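I've changed my mind about the top rack. For years I crammed it full – mugs at every angle, lids wherever they would go – and then grumbled when I had to rewash half of it by hand. Since we moved to the Sudlow kitchen I pull the rack all the way out before I put a single thing in, and I can see what I'm doing! 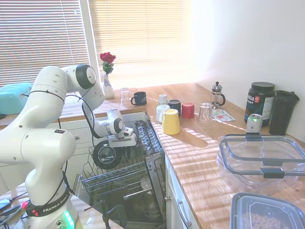
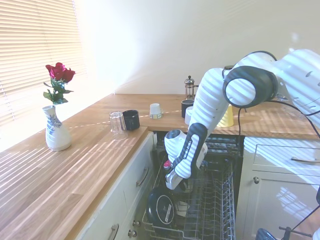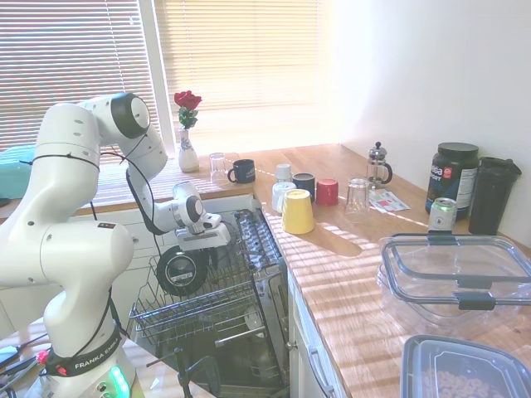

The other thing is glasses. Mine go on the wood counter upside down, and they stay there until I have 2 minutes to put them away. My mother would hate it. I don't care, I like having them out by the window with the roses.

More in March, when I finally tackle the drawer under the sink – send me your own rack tricks before then, please!

© 2019 Skostton Home Notes | Contact | Back to top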